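Week 4 handout: comparing two grippers in the simulated kitchen
Notes by Aicha Younis

I like starting this topic at the sink, with the wrist view and the fingers wide open over the drainboard.

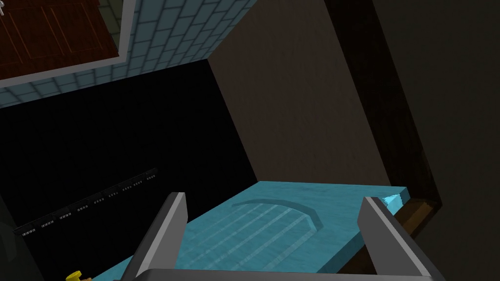

What we're comparing

Gripper one is the Valard, a plain parallel jaw with flat fingers. Gripper two is the Kendik, which has softer, curved pads. Same arm, same controller, same kitchen for both – please don't change the lighting, I beg you!

I ran 241 grasps with each one back in August and got very different failures. The Valard mostly pinched too early, and the Kendik kept nudging things away before it closed.

What I'd like from you

Run your own set and save the wrist camera view every time. Look at how much of the counter the fingers hide when they're open, then again when they're closed (I think this matters more than the textbook lets on). Write down the finger opening before each grasp.

If the controller freezes, restart it and carry on from the same seed. Amr El Sherbiny has the login details for the Plesdale machines.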